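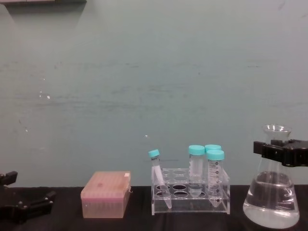
小实验室或者自家工作间，第一笔自动化预算应该先花在机械臂上吗？

先花在桌面、架子和容器上，机械臂放到最后再谈。手臂的报价谁都会看，真正把预算撑破的多半是手臂周围的东西。

下面这些是我们工作间攒下来的采购笔记，按想到的顺序写，没有什么体系。销售看了大概不会高兴。

报价单先翻到最后一页

Preron给我们的第一份报价，首页的总价看着挺舒服，翻到末页才发现夹爪另算，控制软件按年收费，安装培训按天收费，运费“以实际发生为准”。最后那句话我现在见了就头疼。要求对方把所有费用写进同一张表，写不进去的就当它会发生，而且当它会发生得很贵。

预算里留出30%不要动。有人觉得留得太多，这种人一般还没买过夹爪的备用指尖。

拿自己的瓶子去看演示

展厅里的演示物件都是挑过的，大小合适，颜色鲜明，表面不反光。您自己桌上是什么？透明锥形瓶，透明亚克力管架，半透明的吸头盒，再加几支带旋盖的离心管，粗细还不一样。透明的东西对视觉系统是什么待遇，问一句就知道，对方要是开始讲“后续版本”，这一项就按不支持记。

锥形瓶尤其要试。夹爪卡住瓶颈，瓶底离开桌面，这一步看着简单，但里面装了液体以后重心在下面，稍微快一点就晃。让他们装上水再拿一遍，要求放回原位，再拿一遍。只看一次成功的演示不算看过。

我们约的那次定在上午，对方带来的瓶子是空的。后来我们自己接了水，当天的气氛就不太一样了。

夹爪比手臂更值得花时间

同一只夹爪既要夹细管又要夹瓶颈，通常两样都夹得勉强。Lozano的目录上写开口行程最多100毫米，听着很宽裕，可是管架上相邻的管子之间根本没有那么多空当，夹爪本身的厚度才是问题。量一量您的架子：孔距多少，前后排隔多远，后排的管子被前排挡住时能不能单独拿出来。把这些数写在纸上带去，比带一张愿望清单有用。

指尖垫片要问材质，问能不能单买，问多久换一次。得到的答复如果是“基本不用换”，请对方写进合同，看他写不写。

单臂还是双臂

销售很爱推双臂，理由是一只扶瓶、一只操作，像人一样。像人一样这件事本身不值钱。先把您要做的动作列出来，看哪些确实需要两边同时用力，例如拧盖。如果大部分时间有一只手臂只是张着夹爪停在旁边，那就是花了2份钱买一份活，保养也是2份。

固定瓶子用的夹具自己能做，台钳加一块软垫也能顶很久。先这样顶着，顶不住了再考虑第二只手臂。

桌面别省

要平，要稳，推一下不能晃。颜色选深色哑光的，透明器皿在上面稍微好认一些，也别指望太多。如果铺布或者垫子，四边要压牢，起皱的地方放架子会歪，人手拿着无所谓，机器会一直按它记住的位置去抓。

东西靠后墙放确实省地方，但夹爪从上面或侧面过来时要有余地。墙上如果有搁板，把搁板下沿的高度也量进去。我们就是没量，后来拆了一块板，墙上的洞现在还在。

问工时，别问速度

宣传册上写的是每小时能做多少次。请改问这几件事：

开机到能干第一个动作，要多久。
换一种管子，要不要重新示教，谁来教。
夹空了或者夹歪了，它是停下来等人，还是接着往下做。
停下来以后，不懂编程的人能不能让它恢复。

Plenia的人对最后一条回答得最爽快，说打电话就行。我们接着问星期日有没有人接，他说要回去确认。到现在也没确认。

租一阵再说

能租就先租。租期最短的那档单价难看，但比买错便宜得多。我们自己的做法是先跑16个工作日，每天记下有人走过去帮忙的次数和原因，原因写短一点就行，“没夹住”“架子挪了”“不知道为什么”。最后一类如果最多，那就把机器还回去。

别在租期里把活全交给它。原来怎么用手做的，流程留着，器材也留着，不然到谈价格的时候您已经没有退路，对方看得出来。

二手的

可以考虑，前提是控制器和手臂一起卖，软件授权能转到您名下，并且当着您的面通电动一遍。只卖手臂不卖控制器的，再便宜也放下。线缆看接头附近有没有折痕，夹爪手动开合几次听声音。说明书丢了不要紧，授权丢了就麻烦了。

保修条款里“耗材除外”这几个字，请对方把耗材逐项列出来。我们见过把整只夹爪算进耗材的。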